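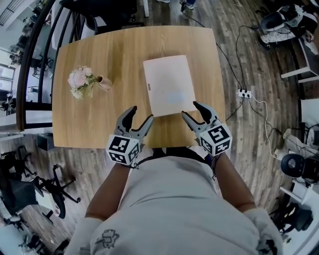
Can a machine do the small table chores yet?

Posted by Lavanya Nair in Home & Workshop Help

I run a two-person gift shop with a work table in the back. A lot of my day goes to little jobs that take no skill but never stop: opening flat boxes, putting a few stems in a small vase, standing things back up that got tipped over, wiping down, starting again. In September we packed 400 orders and my wrists are telling me about it.

My brother-in-law keeps sending me links about robot arms and says I should wait a year and buy one. I have 160 square feet back there and one wall outlet. I don't need it to be fast. I need it to open a box without crushing the corners and put flowers in a vase without snapping them. Is there anything a small shop can buy that does this now, or should I hire someone for the afternoons?

3 replies

Tetteh Yakubu

Hire someone.

I worked four years at Honorato, a packing contractor, on the maintenance side. We had arms on two lines and they were good at what they did, but every carton was the same carton and it showed up in the same spot facing the same way. When we changed box suppliers it took most of a week to get the line right again, and that was a change you could barely see by eye.

Your table is the opposite of that. A box with a close-fitting lid is hard because the fingers have to get hold of the edge and pull without squeezing the sides in. Flowers are worse. Stems bend, they cross over each other, and no two bunches lie the same way. Then the vase has a narrow neck and it's light enough to knock over, so you really want one hand holding it while the other one puts the stems in.

People are working on exactly these jobs. One way they go about it is to have a person do the chore holding a pair of grippers instead of using bare fingers, over and over, and use the recordings to train the machine. You get a feel for the problem pretty fast if you try it yourself. Take two pairs of kitchen tongs and put three carnations in a bud vase. I managed it, but I lost a flower head and it took me longer than I want to admit.

For a shop your size I would look at the table before the machine. Raise it so you aren't bending, put a rubber mat down so the boxes don't slide, and keep the vases in a rack. A mat and a rack cost me under 50 dollars.

jailson_frota

they have robots that fold laundry now so I'm sure it can do a box. just google it

Augustina Laryea

I'll disagree with Tetteh a little. I do bookkeeping for a workshop that bought a used arm last year for 2,642 dollars, controller included, and it does earn its keep. It moves parts from a tray to a fixture all morning. What it doesn't do is anything soft. They tried having it put tissue in gift boxes before the holidays and gave up after two days.

So my answer is to split up your list. If any step is the same object going to the same place every time, a simple machine might do it, and often that machine isn't a robot at all. A tape dispenser with a foot pedal or a label applicator will save your wrists more than an arm would. Opening lids and arranging stems should stay with a person for now.

Also check your power before you buy anything. One outlet sounds like enough until you have the machine, a computer, a light and a heat gun, and then you've got a power strip on the floor and cords where you walk. The workshop had to pay an electrician, and that wasn't in the budget.

Comment from Lavanya Nair

Thank you both. Tried the tongs. I got the lid off the box on the second go and knocked the vase over every single time. I'm going to get the mat and the foot pedal dispenser and put a sign up for afternoon help. Tetteh, what height did you raise your table to?

Comment from Tetteh Yakubu

Just under my elbow when I'm standing straight - measure it with your work shoes on.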